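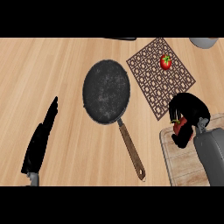 According to Ratih Rondonuwu, the folding knives most people carry are either too stiff to open with cold fingers or too loose to trust in a pocket, and for years she has been asking for something in between. We heard that remark, in one form or another, from so many of our customers that we finally sat down and got to work on it.

Prodari is very happy to introduce the Melis, a slim everyday folding knife that will reach stores in June. It weighs 174 grams with its pocket clip attached, which puts it on the sturdier side for its size, and we think you will like that little bit of heft once it is in your hand. The opening is fully manual - no spring, no button - and runs on a washer we spent far longer on than we ever planned to. We went through 14 versions before we settled on one that swings smoothly and still holds the blade firmly closed.

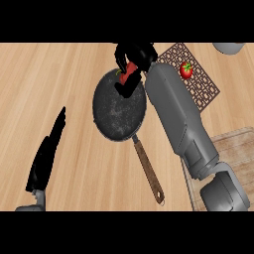

A frying pan with a brown handle.

The blade is ground at our own shop in Wusach and leaves there with an edge of 15 degrees per side. That is keen enough for twine, cardboard, apples and the odd stubborn package, and it comes back nicely on an ordinary stone at home. The handle scales are held on with plain screws, so you can take the whole knife apart on the kitchen counter, clean out the pocket lint and put it back together before your coffee gets cold.

Every Melis comes with a 10 year warranty, along with free sharpening for as long as you own it. You pay the postage one way and we pay the other. Owners of our earlier folder, the Flulleck, will be glad to hear that their pocket clips fit the new knife too, and that we have no plans to stop making the older model.

Stores that would like a sample for the counter are welcome to write to the Prodari sales desk in Wusach. The phones are answered from eight in the morning, and we do enjoy a call.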